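Threads > Eetu Mustonen > October

I am cleaning the washroom on our floor at Wedeck this week, so here comes a small thread. 3 comments

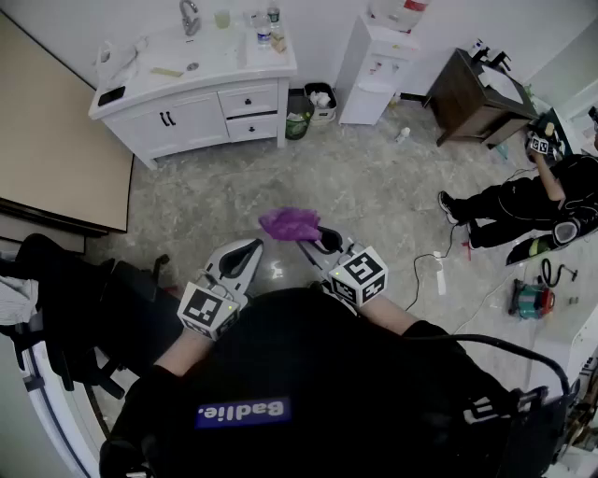 My rule is one cloth for one job, and I choose it by color. The purple one is only for the vanity. The counter has collected a phone, a glass and two water bottles, so these must go away first.

Next I take the drawers. I empty them fully, also the corners. 2 shares 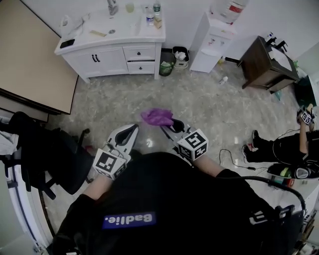 Old paper goes out the same day. The white basket next to the water dispenser has paper in it already, and I still have the lower drawer to sort.

16 shares

Recent
Moving boxes from Flellby
Which soap for marble tiles?
My Privanach shelf, part 2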